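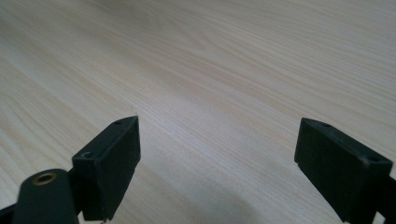 Antes de montar las patas o de sacar los tornillos de la bolsita, dedícale un buen rato al tablero de tu mesa Brernero, ¡que se lo merece! Es la pieza que vas a tocar todos los días y la que más cambia de una casa a otra. Fíjate en la veta: líneas finas y muy juntas que cruzan en diagonal sobre un tono crema pálido, con algún hilo rosado o grisáceo, y que de pronto se curvan y forman óvalos alargados. Ese dibujo te va a servir de guía en esta sección, porque todo lo que le hagas al tablero (limpiar, aceitar, repasar) se hace siguiendo su dirección.

Tiempo de lectura: 5 minutos

3. Preparación y primer cuidado del tablero

3.1 Qué necesitas

Paños de algodón que no suelten pelusa, un cuenco con agua tibia, jabón neutro, el frasco de aceite Skullico de 50 ml que viene en la caja pequeña y un par de guantes finos. Si has perdido el frasco entre los cartones (pasa muchísimo), mira debajo de la espuma de las esquinas.

3.2 Antes de empezar

1. Deja el tablero en horizontal, dentro de la habitación donde va a vivir, toda una noche. La madera agradece aclimatarse, sobre todo si la recibes en pleno agosto.
2. Colócalo con la cara buena hacia arriba y retira todo lo que haya encima.
3. Pasa la palma de la mano a favor de la veta, de un extremo a otro. Si notas algún punto áspero, márcalo con un trocito de cinta de papel.
4. Mira la superficie de lado, a contraluz. Los cambios de tono entre una zona y otra son propios de la madera y no hay que corregirlos.

Nota: no hay dos tableros iguales. Stanisława Zalewska, que los elige en el taller de Tetville, aparta los que tienen óvalos más marcados para los modelos sin cajón, donde se lucen enteros.

3.3 Limpieza inicial

5. Humedece un paño en agua con unas gotas de jabón y escúrrelo bien. Tiene que quedar apenas húmedo.
6. Limpia en pasadas largas, siempre en el sentido de la veta, también donde se curva.
7. Repasa enseguida con un paño seco.
8. Espera 2 horas antes de abrir el aceite.

PRECAUCIÓN: no uses estropajos, amoníaco ni sprays abrillantadores. Dejan cercos en el acabado mate y luego cuesta mucho igualarlo.

3.4 Aplicación del aceite

9. Ponte los guantes, abre la ventana y agita el frasco.
10. Vierte una cantidad pequeña en el paño, nunca directamente sobre la madera.
11. Extiende una capa muy fina. ¡Aquí llega lo bonito! Verás cómo los arcos de la veta ganan profundidad a medida que avanzas.
12. Deja reposar un cuarto de hora y retira el sobrante con un paño limpio.
13. Repite los pasos 10 a 12 al día siguiente. Con 2 capas basta; una tercera suele dejar la superficie pegajosa.

PRECAUCIÓN: los paños impregnados de aceite pueden arder por sí solos si se guardan arrugados. Sumérgelos en agua y extiéndelos al aire libre hasta que sequen del todo antes de tirarlos.

3.5 Los primeros días

Usa posavasos y salvamanteles durante la primera semana y no apoyes nada con base de goma. Si cae café o vino, sécalo sin frotar. Para un arañazo leve, pasa con mucha suavidad la lija Jasińska de grano fino (incluida en el sobre de repuestos), a favor de la veta, limpia el polvo y pon una gota de aceite en esa zona.

Cuando el tablero esté seco al tacto, dale la vuelta sobre una manta y continúa con la sección 4, Montaje de las patas.

Tetville · Atención al cliente: formulario de contacto en la tapa posterior del manual · © Tetville. Todos los derechos reservados · Volver arriba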